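## Rice Cooker Care: A September Review

The household has now kept a written record of its rice cooker for 60 weeks. The purpose of this post is to set out the routine as it presently stands, with amendments adopted since the move to Clerkville.

Rice is portioned with the same small plastic cup on each occasion. The cup supplied at purchase was mislaid – the yellow one has served as its replacement, and 200 grams of rice is weighed out whenever there is doubt.

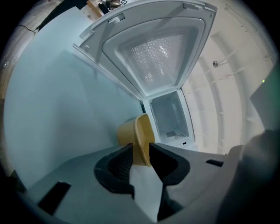
The lid requires more attention than the bowl. Starch collects in small openings and along raised rims, and a soft brush is preferred to a cloth. The lid is to be left open for 16 minutes after wiping.

Descaling is carried out on the first Wednesday of the month. Readers who wrote regarding vinegar are advised that it remains acceptable, although the odour lingers. Citric acid is favoured at this address.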